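Open morning at the Hustach kitchen lab
5/8/22

Finley members had been promised a look at "the household helper of the near future", so I went along to the Hustach open morning in Ilimholm with low expectations and a notebook. Up to 80 of us had signed up. We went through in groups of 10, and each group got its turn in a fitted kitchen where a two-armed machine called Nouri was handling the crockery.

Let me start with what was good. Our host, Jamshid Pakzad, has been on the project for 5 years and he doesn't talk like a salesman. He told us at the start that we'd see one short task done several times, that it might go wrong, and that he would rather we watched a failure than a film. I wish more firms took that line. The handout was less modest. It spoke of "freeing families from the sink" and had a drawing of a smiling couple on a sofa, and I noticed that Mr Pakzad never once picked it up.

The task was holding and turning a mug. Put like that it sounds like nothing, and a few people in my group clearly felt they had come a long way for it. But I've seen enough of these mornings to know that hands are where the trouble is. Wheels are easy by comparison. A hand has to decide how hard to squeeze, and a plain mug is smooth all the way round apart from the handle, which sticks out and gets in the way.
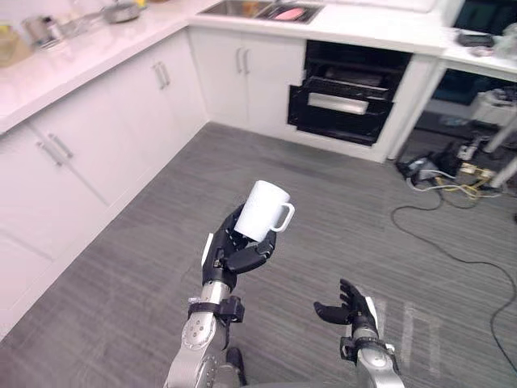
What I wanted to know was how much of it the machine was working out for itself. I asked, and the answer was longer than I'd have liked. Nouri had been trained on 2379 recorded goes at this and similar jobs, all of them led by a person, and on the day it was running without anyone steering. Fair enough. But the recordings were all made in that one kitchen. When I asked what would happen in mine, where the worktop is crowded and the cupboards don't match, Mr Pakzad said he'd expect it to do badly. I put a star next to that in my notes.

A lady behind me asked about passing things from one hand to the other and was told it's the part they are working on hardest. We saw it tried. Sometimes it came off and sometimes the arms stopped short and waited, and then one of the team would step in and set it going again. It is slow. I could have washed up, dried and put away in the time we stood there, and I'm not a quick worker.

I also asked about hot drinks. Nobody is to give it one yet. I asked about wet hands, meaning the robot's, and was told the present ones are not meant to go in water. So the sink, which takes up most of the handout, is off the menu for now. I asked about price and was told it was too early to say, and I've learned what that usually means.

Several members have asked me since whether they should be excited. My own view is that the people doing the work are careful and straight with visitors, and the people writing the leaflets are neither. If somebody offers you a place on a waiting list, ask first which jobs it can do today, in a house it has never been in, with no member of staff standing by. If they change the subject, keep your deposit.

I did like the way the hand closed, I'll admit. It has more give in it than the pincers we were shown on our last outing, and one or two of the sterner members of our group went quiet when it moved.

Hustach plans another open morning in October and says there will be a second task by then. Mr Pakzad wouldn't tell me what it was. Names to the Finley desk if you'd like to go, and please say whether you need a seat, as there was a fair bit of standing this time.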